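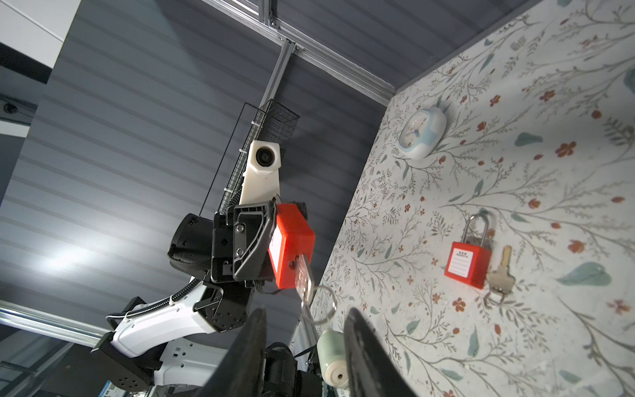

Clock and padlock on the flowered wall.

Twelve Hours of Basketball: Talking With Volkan Aydoğan
Posted 2022-03-09

Volkan Aydoğan is talking before I've even got my coat off. He wants to know if I play (badly), if I own sneakers with any grip left on them (maybe?), and if I'm free on the first Saturday in June. By the time we sit down I have more or less agreed to a 4 a.m. shift on a basketball court. Consider yourself warned if you ever run into him!

The reason for all this is the Long Game, a twelve-hour basketball game between Pronalbridge and Baston that raises money to send kids with epilepsy to summer camp. It starts at 8 in the evening and stops at 8 in the morning. One game, one running score, no halftime. Last year was the first one, and the scoreboard at the end read Baston 1036, Pronalbridge 749.

"I'd like to point out that we were ahead until midnight," Volkan says. "Then a van pulled up from Baston with nine guys from their rec league who had all slept that afternoon. They took naps! We hadn't thought of naps. We had people who'd worked a full day and eaten a burrito in the parking lot."

He coaches the middle school team in Pronalbridge and has done it long enough that some of his first players are now old enough to beat him one on one. His daughter had her first seizure in fourth grade, and she was nine when she went to camp for the first time.

"She came home and talked for two days straight," he says. "Every kid in her cabin took medication at breakfast. They all lined up together and it was just part of the morning, like brushing your teeth. She got to swim in the lake with somebody trained right next to her. We had been saying no to lakes for a year and a half. I sat in the car on the way home and thought, okay, how do we get more kids up there?"

His first idea was a golf outing, which lasted until he remembered that he doesn't golf. The second was a free throw contest. The all-night game came from his assistant coach, who said it as a joke during a very long bus ride, and Volkan had called the Bikard Center about renting the gym before the bus got home.

The rules are simple enough, though it takes him a while to get through them since he keeps stopping to tell stories. Five players a side, same as ever. Each town fills its own shifts, and a shift is one hour. You can play as many as you like but you have to sit out at least one hour between them, a rule that was added at 3 a.m. last year when a gym teacher tried to play his fourth in a row. Subs come in at any whistle. Anyone sixteen or over can sign up, and you do not have to be good.

"Please put that in," he says. "You do NOT have to be good. We had a grandmother from Baston who took one shot all night, underhand, from the elbow, and it went in. The whole gym went crazy, both sides. I have coached some big games and I'm telling you I've never heard a noise like that at one in the morning."

So how did the money side go? Players collected pledges per point for their town, and people could drop cash in a jar by the door. The first year brought in $2404 after the gym rental was paid, and all of it went to camp fees. He is proud of that number and also a little impatient with it.

"It's a start. It's kids in cabins. But we set the pledge sheets up in a way that confused everybody, me included. People pledged a dime a point and thought we'd score maybe eighty points, like a regular game. Then they got the total. One man called me and said, Volkan, I love you, but I can't pay this." He laughs hard. "I told him to pay what he meant to pay. This year there's a line on the sheet where you write down your maximum. Much better."

Other things are changing too. The Bikard Center has given them both locker rooms this time, so Baston won't be getting changed in the hallway. There will be a kids' hour from 8 to 9 p.m. on the side court, with low hoops, before bedtime. The Tuncer Bakery is sending rolls and coffee at 5 a.m., and he is as excited about the rolls as anything else we discuss. "Have you had the ones with the sesame? Warm? After nine hours of basketball? Come on."

And there will be a nurse in the building from start to finish, as there was last year. Seizure first aid gets taught before the opening tip, ten minutes at center court with everybody sitting on the floor. Volkan asked for that himself. He figures that if he's going to have a gym full of people paying attention, they might as well go home knowing how to help.

"Time it, turn them on their side, put something soft under the head, keep other stuff out of the way, stay with them. Don't put anything in the mouth. If it goes past five minutes you call 911. I can say it in my sleep, and by the end of the night I probably will. Last year a couple of the high school kids told me that was the part they told their parents about. Not the score!"

I ask about the low point, and he doesn't have to think.

"Four-thirty. The hour between four and five is terrible. Nobody can make a layup. The ref is leaning on the wall. We had a stretch of six minutes without a basket, from either team, and these are grown adults who played in college, some of them. You start giggling and you can't stop. Then the windows up at the top of the gym go a little bit blue and people wake up. The last hour is fantastic. Families come back in with their pajamas on, the stands fill up, everybody's running again. I don't know where it comes from."

His daughter kept score from seven to eight that morning, flipping the numbers by hand after the electric board quit. She's twelve now and wants a job with a whistle. He says they're in negotiations.

As for the result, he has been working on Pronalbridge's lineup since January. There is a spreadsheet. There are two former point guards he calls every Sunday to see how their knees are doing. And there is a firm schedule of afternoon naps, which he plans to enforce by phone.

"Baston knows," he says. "They know we know about the naps."

Sign-up sheets for both towns are at the front desk of the Bikard Center, along with pledge forms. Players need to bring a dark shirt and a light shirt, indoor shoes and their own water bottle. Watching is free at any hour of the night, and if you turn up between four and five, Volkan asks that you clap for anything that hits the rim. I'll be the one in the borrowed sneakers.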